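Mokano opens its simulated kitchen to remote operators

Robot software firm Mokano has begun letting people outside its own office teach a simulated robot arm to do kitchen jobs, using a hand controller and an ordinary internet connection.

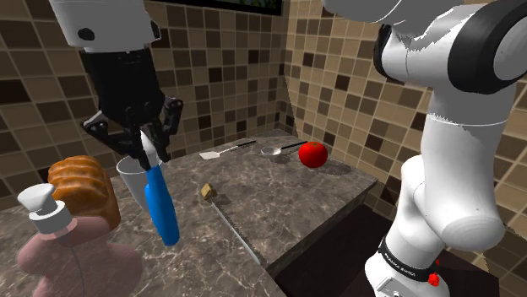 The scheme, called Gusik, started in May with 2 tasks: putting a utensil into a cup and moving a loaf of bread to another part of the worktop. Operators log in from home, take control of the arm and carry out the task while the software records every movement. The recordings are then used to train a control program that tries the same job without a person steering.

Mokano says it now holds 3263 recorded attempts, including the failed ones. These are kept and marked as failures by the operator at the end of each run.

"A clean run is useful, but so is a run where the person misses the cup and has to come back for another go," said Niloufar Ranjbar, who leads the project. "If the program only ever sees perfect work, it has no idea what to do after a mistake."

The kitchen exists only in software. It has a marble worktop and tiled walls, and the worktop is deliberately untidy, with a knife, a spatula, a small pan and a tomato lying about between the things the operator has to handle. The positions of the objects change from one run to the next. Wall tiles and lighting can be changed as well, though Mokano has kept to one set of tiles for the first round.

New operators get 10 practice runs before their work is saved. Most of that time goes on learning to turn the wrist, according to Karthikeyan Warrier, who trains them. He said people tend to move their whole arm when a small turn of the hand would do, and the gripper then swings wide and knocks something over.

Long, thin objects cause the most trouble. An operator who picks up a utensil too near one end may find that it tips in the fingers on the way to the cup. Warrier asks people to stop above the cup, check the angle from a second view and only then lower it. Some operators have complained that the second view is slow to load, and a fix is due with the next update.

Work on a real arm will follow at Bakalis, a catering equipment maker that has lent Mokano part of its test kitchen. There the team plans to compare remote control with hand guiding, where a person holds the arm and moves it through the task. Gwenaël Lacroix of Bakalis said his staff preferred hand guiding when they tried it - it took less explaining - but it ties up the machine and needs someone in the room.

Mokano has not said when the trained program will be tested outside the simulation. The recordings will be shared with partner firms first, and a decision on wider release has been put off until the Bakalis work is finished.

Applications to join the next group of operators are open on the Gusik page. No experience with robots is needed.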